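Lecture : 2 min
Imprimer | Envoyer par e-mail

Ranger des biscuits dans un carton sans les casser

Responsable du conditionnement chez Tisine, elle prépare des colis de goûters à la table, sur une nappe à carreaux. « Je sors tout avant de remplir. Les sachets gonflés d'un côté, les paquets rigides de l'autre. »
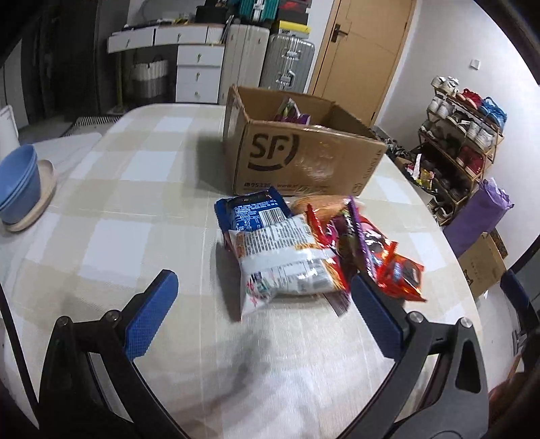

Le poids passe ensuite. « Un colis standard est limité à 618 grammes, carton compris. Au-delà de 30 millimètres de vide sous les rabats, je cale avec du papier. »

Nous utilisons cookies et traceurs pour mesurer l'audience. Accepter | Paramétrer

Les sachets souples se placent debout ou en appui contre la paroi – à plat, ils perdent du volume utile et s'écrasent sous le reste.
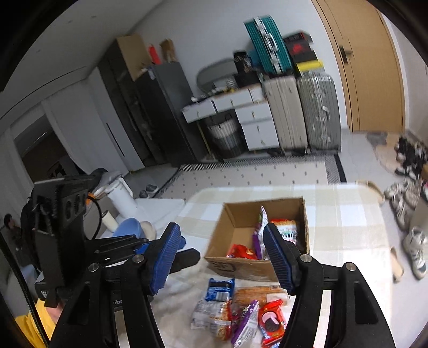 « Les gaufrettes entrent en dernier. Une gaufrette supporte mal la charge verticale, un biscuit fourré la tolère mieux. » Elle réemploie des cartons d'expédition, rabats entiers exigés. Le ruban vient de Lesten, posé en H. « Si le fond fléchit à la main, je change de carton. »

Prochaine série en octobre : 156 colis.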